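Botisell pone en marcha la preparación asistida de pedidos en el almacén de Mallodano

Los trabajadores del turno enseñan las tareas al robot y conservan su puesto en la línea

Mallodano, 13 de marzo de 2022

La empresa Botisell comunica que desde este mes funciona en su almacén de Mallodano un nuevo sistema de preparación de pedidos con brazos robóticos. El proyecto se ha realizado junto con el fabricante de equipos Bekholm y tiene el nombre de Fashola, con el cual lo conocen ya todos los empleados de la casa. El sistema está instalado en la zona de embolsado, donde se preparan los artículos de poco peso antes de pasar a las cajas de envío.

En el almacén de Mallodano trabajan 40 personas en la preparación de pedidos. La dirección ha confirmado por escrito a todas ellas que la instalación no supone ninguna reducción de plantilla y que los contratos actuales se mantienen en las mismas condiciones, incluido el complemento por turno de noche.

Hasta ahora, una persona de la zona de embolsado tomaba cada artículo de una bandeja, lo ponía en su bolsa, la cerraba y la dejaba en la cinta. Es un trabajo sencillo de explicar, pero pesado para las muñecas y los hombros cuando se hace durante una jornada entera. En las encuestas internas de los últimos años, este puesto era el que más solicitudes de cambio recibía. También era el puesto en que más tiempo se necesitaba para encontrar sustitución en los meses de mucha demanda.

"Hemos empezado por este puesto porque nuestros compañeros nos lo pidieron", explica Lorenz Egger, director de operaciones de Botisell. "Yo mismo he trabajado allí dos temporadas, cuando entré en la empresa, y recuerdo muy bien cómo estaban mis manos al final de la semana. Me alegra que esta parte del trabajo sea ahora más corta."

Fashola consta de 3 estaciones. En cada una de ellas hay un brazo con pinza y una mesa de trabajo, y entre las estaciones queda un pasillo por el cual los empleados pueden pasar con el carro. El brazo se mueve a velocidad reducida cuando una persona está cerca y se detiene si hay contacto. Cada estación tiene además un botón de parada a los dos lados de la mesa, colocado a una altura que han elegido los propios trabajadores durante las pruebas.

La parte más larga del proyecto ha sido la enseñanza de las tareas. Botisell y Bekholm decidieron no programar los movimientos en una oficina lejos del almacén. Los empleados guiaron las pinzas en tareas reales, con los artículos y las bolsas que usan cada día, y las cámaras montadas en las pinzas registraron el trabajo desde muy cerca. Durante el invierno se hicieron 514 sesiones de este tipo. Los participantes recibieron formación previa y las horas se pagaron como horas de trabajo normales.

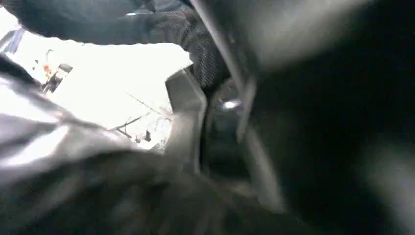
El material flexible ha dado más dificultades de las que se esperaban. Una caja tiene siempre la misma forma, mientras que una bolsa se dobla, se pega a la de al lado y refleja la luz de una manera diferente según la hora del día. En las primeras semanas, los brazos tomaban a menudo dos bolsas juntas, o dejaban el artículo con una esquina fuera. Los técnicos de Bekholm cambiaron dos veces la superficie de los dedos de la pinza, y se bajaron las persianas del lado sur durante las horas de más sol. Fueron los empleados más veteranos quienes propusieron abrir la bolsa primero por una esquina, como ellos hacen con el pulgar. Este gesto forma parte hoy del funcionamiento habitual de las estaciones.

Con la instalación completa, la zona de embolsado puede preparar hasta 1000 pedidos por turno. Los pedidos con artículos frágiles, los de medidas especiales y las devoluciones se siguen preparando a mano en las mesas del fondo, y no está previsto cambiarlo. La empresa considera que en estos casos la experiencia de las personas da mejor resultado y menos reclamaciones.

Para los trabajadores, el cambio más visible es la organización de la jornada. El puesto fijo de embolsado ha desaparecido y en su lugar hay una rotación entre cuatro tareas: supervisión de estaciones, preparación manual, control de calidad y reposición de bandejas. La rotación se hace cada dos horas. En la supervisión, una misma persona atiende las estaciones, retira las bolsas mal cerradas, corrige al brazo cuando este duda y anota las incidencias en una pantalla. Estas anotaciones se revisan una vez por semana con Bekholm -- también las que son solamente quejas -- y se contesta a cada una de ellas.

No todo ha sido bien recibido desde el primer día. Algunos empleados expresaron su preocupación por las cámaras y por el uso que se podía hacer de las grabaciones. Después de varias reuniones con la representación de los trabajadores, Botisell firmó un acuerdo que limita el uso de las imágenes a la mejora del sistema. Las grabaciones no pueden utilizarse para medir el rendimiento de una persona ni como prueba en un procedimiento disciplinario. Las cámaras están solamente en las pinzas y se apagan cuando la estación está parada. Cada empleado puede pedir que se borren las sesiones en las que ha participado.

Otro punto que se discutió es el ruido. Los compresores de la primera instalación estaban demasiado cerca de las mesas manuales y fueron trasladados a un cuarto exterior. Quedan todavía quejas sobre la señal acústica que suena cuando se vacía una bandeja, y se está probando una señal de luz en su lugar.

"Al principio yo pensaba que la cuestión principal era la técnica", dice Lorenz Egger. "Pero hemos pasado más horas hablando de los turnos, de las pausas y de las grabaciones que de los brazos. Creo que estas horas han sido bien empleadas, y agradezco a la plantilla su paciencia y también su franqueza."

La formación de supervisión está abierta a todos los empleados del almacén, sin requisitos de estudios. Tiene una duración de tres semanas, se imparte en horario laboral y termina con una práctica en las estaciones, acompañada por un técnico. Quienes la completan pasan a la categoría de operador de sistema, con la subida de salario que corresponde en la tabla interna. Las personas que prefieren no trabajar con los brazos pueden quedar fuera de la supervisión y rotar entre las otras tres tareas.

Botisell va a observar el funcionamiento de Fashola durante un año antes de decidir si se instala en otras zonas. En este periodo se van a publicar en el tablón del almacén y en la página web de la empresa los datos de incidencias, bajas por molestias musculares y pedidos devueltos por error de embolsado.

Sobre Botisell
Botisell prepara y envía pedidos para tiendas en línea de papelería, costura y artículos para el hogar. Su almacén principal y sus oficinas se encuentran en Mallodano.

Sobre Bekholm
Bekholm diseña e instala estaciones robóticas para almacenes de tamaño pequeño y mediano, y ofrece el mantenimiento y la formación de los equipos.

Contacto para la prensa
Botisell, departamento de comunicación, Mallodano. Las visitas de medios al almacén se conciertan con antelación y se hacen fuera de las horas de carga de camiones.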